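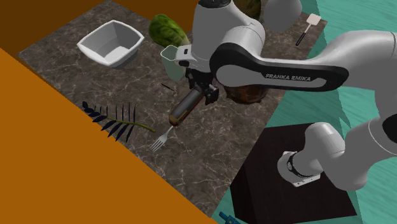 **R. Damgaard**

# How to make a stage plot and input list for a small band

A stage plot is a simple drawing of where everyone stands. An input list is a table of everything that gets plugged in or has a microphone in front of it. Most venues ask for both when they confirm a show. If you send them early and they match what you bring, the sound engineer can lay out cables and mics before you get there.

I play keyboards in Clarnska, a band with drums, guitar, keys and two singers who also play. The examples below come from our own sheet. Change them to fit yours.

## Before you draw anything

Set up in your rehearsal room the way you set up on stage. Write down every item that makes sound and how it connects. Go by what is on the floor, because from memory most people forget the sample pad, the second vocal mic or the acoustic guitar used on a single song.

For each item, note:

- who plays it
- whether it needs a mic, a DI box, or a direct XLR line
- whether it is mono or stereo
- whether you bring the mic or DI, or the venue supplies it
- whether it needs power

Keep this page. You'll use it again whenever the lineup changes.

## Draw the plot

You can use a drawing app, a slide program or a pen and a ruler. Engineers don't care what it looks like as long as it reads clearly when printed in black and white.

1. Draw a wide rectangle and write AUDIENCE along the bottom edge.
2. Mark stage left and stage right. These are always from the performer's point of view, facing the crowd. Getting them backward is the most common mistake on these sheets.
3. Place the drums first, then amps, then keyboards, then vocal mics.
4. Label each position with the instrument and the player's first name. The engineer will want to call you something over the talkback.
5. Mark each monitor wedge with a number.
6. Mark each spot where you need power. Write how many outlets you need at that spot.

Leave off pedalboards, water bottles and rugs unless the rug is something you expect the venue to provide. If you use a riser, write the size next to it and say whether you can play without it. At the Sakadberg, which is a small room with a low ceiling, we have never had a riser, so our sheet says "drum riser preferred, not required."

## Write the input list

Use a table. Start with the drums, then bass, guitars, keys, other instruments and vocals last. Engineers expect this order, and it makes patching faster.

| Ch | Source | Mic / DI | Stand | Notes |
|----|--------|----------|-------|-------|
| 1 | Kick | dynamic mic | short boom | venue supplies |
| 2 | Snare | dynamic mic | short boom | venue supplies |
| 3 | Overhead | condenser mic | tall boom | one is fine in small rooms |
| 4 | Bass | DI | none | band supplies DI |
| 5 | Guitar amp | dynamic mic | short boom | stage left |
| 6 | Keys L | DI | none | band supplies DI |
| 7 | Keys R | DI | none | skip if short on channels |
| 8 | Vocal 1 | dynamic mic | tall boom | lead, also plays bass |
| 9 | Vocal 2 | dynamic mic | tall boom | also plays guitar |

Don't ask for a specific mic model unless you bring it yourself. A small venue will use what it owns, and a long list of brand names tends to get ignored.

If you have stereo sources, say which side can be dropped. Many small mixers run out of channels fast once the house adds its own music playback and talkback mic.

## Add a monitor section

Put this under the input list. One line per wedge is enough.

- **Wedge 1 (vocal 1):** own vocal loud, vocal 2, a little keys
- **Wedge 2 (vocal 2):** own vocal, guitar, kick
- **Wedge 3 (keys):** keys, vocal 1
- **Wedge 4 (drums):** bass, keys, vocal 1

If anyone uses in-ear monitors, write down who owns the transmitter, where it sits and how many sends it needs. Also write what that person will do if the venue can't spare the sends. We played a Sunday afternoon show in Drallton where there were only 2 monitor mixes for the whole stage. We now have a line saying which players can share.

## Add the times

Put your load-in needs at the bottom of the page. Ours says we need 40 minutes for setup and soundcheck, and 5 minutes to clear the stage when we share a bill. Time yourselves at rehearsal before you write a number down. Include the drums, and include packing up.

## Put it together

Try to fit everything on 2 pages, with the plot on the first and the tables on the second. At the top of both pages, include:

- band name
- number of people on stage
- a phone number that will be answered on the day of the show
- the month and year of the last update

The month matters. Old versions stay in people's inboxes for years. Ours from last December still had a trumpet on it, and a venue set out a mic for it in the spring.

Save the file as a PDF with the band name in the file name. "stageplot_final.pdf" is hard to find in a folder with thirty others.

## Send it and check it

Send the PDF when the date is confirmed, then again the week of the show. Ask the venue for the number of mixer channels, the number of monitor mixes and the stage size. If your list is bigger than their mixer, cut it down yourself and send the shorter version. We keep a small-room copy with the second keys channel and the overhead already taken out.

Bring printed copies too. Tape one to the inside lid of a case and hand the other to the engineer when you load in.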